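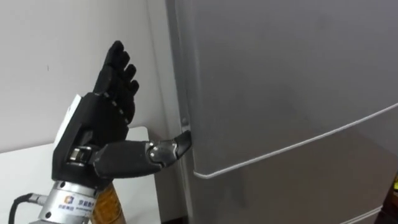 *Figure 1. The thumb of the hand at the left edge of the refrigerator door, seen from the head camera.*

# Opening a refrigerator door with the thumb

Project report, Maeng group
Ok-hee Won, Eun-ji Tak, Man-sik Jin
Supervisor: Kyu-ri Ham

## 1. Question

In our first semester we tried to open the door with a four-finger grasp. The policy often closed the fingers too early and they slid on the smooth surface. Ah-rin Ham from the neighboring group suggested to use only the thumb. Our question became: can a policy learn to find the door edge with the thumb tip, and does it need force information for this?

## 2. Method

We collected demonstrations by teleoperation. Each one starts with the arm in a random position in front of the refrigerator and ends when the door is open wide enough for the other arm to enter. After removing the ones with lost frames, we kept 202 demonstrations.

Two policies were trained on the same data. Policy A receives the head camera and the joint angles. Policy B receives also the motor current of the thumb, which we use as a simple measure of contact force. Both predict short sequences of joint targets, and both were trained for 2000 epochs with the same settings.

The four fingers are not used for contact. We fixed them in a slightly curled pose, as in Figure 1, so that the policy has fewer joints to control.

## 3. Results

Policy B opened the door more often than Policy A. The difference was small when the arm started close to the door and became clear when it started far away. In those cases Policy A usually came to the correct height but stopped before the edge, or it pushed on the flat part of the door. Policy B corrected itself when the current stayed low – we did not expect this, as the demonstrations contain few corrections.

Both policies had trouble in the late afternoon, when reflections on the door changed. Eun-ji repeated the test with the blinds closed and most of this problem went away.

## 4. Limits

We tested one refrigerator only. The motor current is also noisy at low speed, and we filtered it with a window of about 3 frames, chosen by hand. We did not study how this choice changes the result.

## 5. Next steps

- Repeat the test on the cabinet in the Ostitero room
- Record more demonstrations with failed first contact
- Compare the current signal with a real force sensor, if Man-sik can finish the mount before December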